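Wandano Refurbished Office Tower, by Bultar
Product page, updated 2022-12-05

Wandano is our name for the second-hand office computers which we clean, test and sell again. They come from offices that change their machines all at once, and most of them still have many good years. We sell them to students, small shops and families who need a dependable machine for letters, spreadsheets, homework and video calls. It is not a machine for heavy games, and we prefer to say this before you pay.

Price: $511, with keyboard and mouse. Monitor is not included.
Order code: Wandano 700
Warranty: 2 years on parts and labour
Colour: black or dark grey, we cannot promise which one 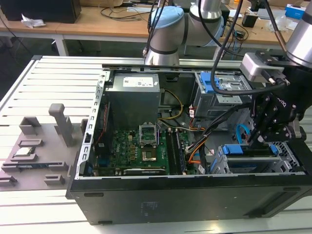

What we do before the sale

Each computer is opened and the dust is removed from the fans and the power supply. The old drive is taken out and a new solid state drive of 480 GB is put in its place. We put fresh thermal paste on the processor, because the old paste becomes hard like chalk. Then the computer runs a test program overnight. If it stops during the night, we do not sell it. We use it for spare parts.

The case may have small scratches. We do not paint over them. If there is a deep mark on the front, we write it on the paper label and take $40 from the price.

What you can change later

Memory is the easiest thing to add. Please send us the order code and the small number on the back label, and Lertchai Meesuk in our workshop will tell you which type fits. Do not buy memory by the look only, as two kinds can look nearly the same and only one will go in the slot. 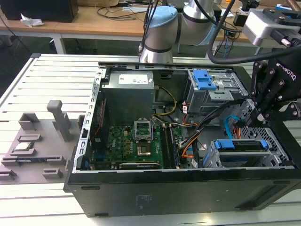 Opening the case yourself does not cancel the warranty. Some shops say it does, and we find this unfair to the customer. We only ask that you switch off at the wall, unplug the cable and wait a few minutes before you touch anything inside. If you break a part with the screwdriver, that repair is for your account, but we will charge only the part.

Tufa dust filter (optional)

Tufa is a thin washable filter which sits in front of the air intake. It is useful in a workshop, a bakery or a house with cats. Rinse it under the tap each month, let it dry fully and put it back. It costs $2 when you order it together with the computer.
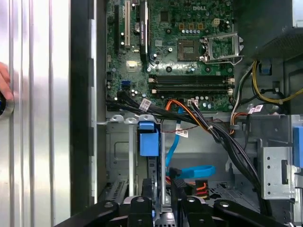
Delivery and pick-up

You can pick up at the counter, and we will carry it to your car. We also send by courier, well packed, in a double carton. Please keep the carton for the first weeks, in case you must send the computer back. From September we also take your old computer when we deliver the new one, at no charge. Please copy your photographs and documents first! After we erase a drive, we cannot bring them back.

Comments (4)

Nobuhle Rampersad
Bought one for my mum's bookkeeping. Quiet, starts quickly. The mouse is a bit cheap but I had a spare.

Howard Dawber
Does it have wireless, or do I need to run a cable to the router?

Henok Seyoum (Bultar)
Hello Howard, it has the cable connection only. We can add a small USB adapter, please write it in the order note.

Tsegereda Beyene
We have two of them at the Mama sewing shop, with the Tufa filter. There is lint everywhere in our place, so I wash it more often than the page says. No troubles until now.

We use cookies to remember your cart and your language. Accept | Settings

Contact us | © 2022 Bultar | Back to top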